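Against the rag bag

May 9, 2019

Every house I've ever lived in has had a rag bag. Under the sink, behind the bleach, an old carrier stuffed with other old carriers and somewhere in the middle the sleeve of a pyjama top. My mother had one. Her mother had two. I had one until last September and I want to argue, quickly, while the kettle's on, that you should get rid of yours.

Not the rags. The bag.

Nobody minds rags. Rags are lovely. A bit of worn-out cotton is the best thing going for windows and a bit of old towel will do a floor. My quarrel is with the keeping of cloth in a heap, in the dark, all sorts together, and calling it thrift. It's not thrift. It's putting off a decision and feeling good about it.

What happened in September was a leak. Slow one, under the sink, and the rag bag had been drinking it up for weeks without a word to anybody. When I pulled it out it weighed as much as a toddler. Grey. The smell I will leave out. I tipped the lot in the bath and there were things in there I'd have sworn I'd never owned. Half a pillowcase. A vest. A very good linen tea towel, a wedding present, never used, gone black along the fold. That one hurt.

So now I fold. Everything that gets cut down for cleaning gets cut square, washed, ironed if I'm feeling grand, and folded on the kitchen table before it goes anywhere. White table, wiped first. I do it on white because you can see what you've got. Stains show, thin patches show, the hem that's coming away shows. On our old dark table I folded dirty cloths for years and never knew it.

And only one kind in each pile. Cotton here, towelling there, the fluffy synthetic ones on their own because they leave bits on everything and everything leaves bits on them. Four piles. If it doesn't belong in one of the four it isn't a cleaning cloth, it's a thing you feel guilty about.

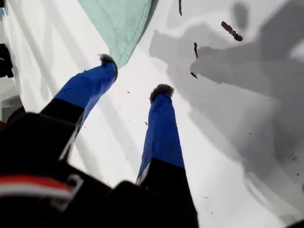 Colour helps, more than I expected. Mint green for the bathroom in our house, simply because I had a mint green sheet that gave out down the middle, and a double sheet makes an awful lot of cloths. You could pick any colour. The point is that a person with wet hands and a spill on the lino doesn't have to think. They see green, they know it's been near the loo, they put it back. Try getting that out of a rag bag.

I know the case on the other side. I've had it put to me at some length. First, that it's fussy. Yes. It is fussy to fold a thing you're going to wipe the cooker with. But it takes no time, I do it with the radio on, and the fussiness is all at one end — you pay for it once and then every single time you open the drawer afterwards there it is, flat, clean, the right one on top. The rag bag is easy at the start and a misery for ever after. You rummage. You pull out a sock. You use the sock.

Second, that it makes you throw more away. This is the one that bothers people and it bothered me. I was brought up not to bin cloth. But I didn't bin it. Wastex have a textile bank in the car park at Urkthorpe, next to the bottles, and it takes the worn-out stuff as well as the wearable, so long as it's dry. Dry being the whole matter. Six bags went in. If it had stayed under my sink it would have been no use to me or anyone, wich is the same as binning it only slower.

Third, and I get this mostly from men, that you can buy a roll of blue paper and be done. You can. You can also set fire to your wages. I bought the paper for a while and got through it like a chip shop. A cloth that's been folded and put where you can find it gets used, washed, used again. Mine are on the old Nakajima on a hot wash and I've a few that have come through more goes than I'd like to guess.

I'll give some ground on one thing. There does need to be somewhere for the truly filthy jobs, the bike chain, the drain, whatever the dog did. I keep an old Forex tin by the back door with the last-legs cloths in it, and they go straight from the job to the bin. A small tin. It fills up, you stop. A bag never fills up, that's what's wrong with bags.

There's a newspaper piece every spring telling us to own less. 1000 objects, or some such figure, and your life will be calm. I can't be doing with that. I like my things. I've got 11 tea towels and I'm keeping all of them, including the one with the map of Anglesey that doesn't dry anything. I just want to know where they are and for them not to be wet.

My grandmother would say I've too much time on my hands. She also kept string in a drawer that wouldnt open, so.

Pull the bag out tonight. Put your hand in it, right down to the bottom. If it comes out dry and you can name everything you touched, keep your bag with my blessing. Otherwise find the good scissors, clear the table and put the radio on. Start with the sheets, they cut straightest.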